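For my project I picked paper cups, which got some laughs when I told my lab partner Dzintra Tamošiūnaitė. But we throw out so many of them at the Trevaskis snack table that I wanted to know how a cup behaves when you tip it, stack it and take it back off the stack. I gave myself 60 minutes and a pale wooden table.

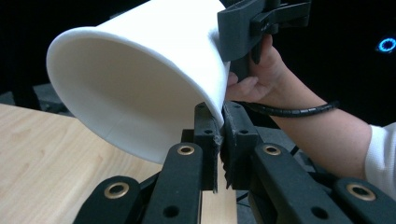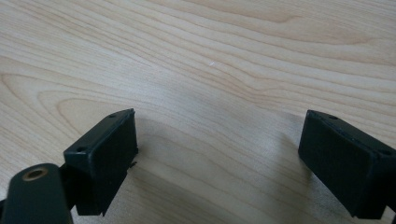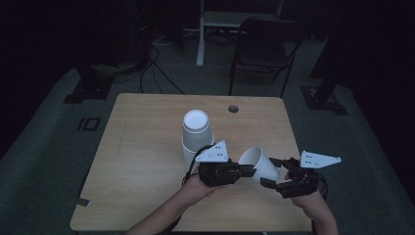

Figure 2. The cup work at the table. The first and last pictures show a white paper cup on its side, and the last one also has the stack.

My notes say 20 tries at pulling one cup off, and 17 came away clean. The other three brought a second cup along - super annoying! I think the rolled rims catch on each other, but I'd need more tries to be sure. Mr. Everaldo Lopes said I should test a short stack against a tall one, so that's my plan for October. I also want to try the bigger cups from Sketard if the store still has them.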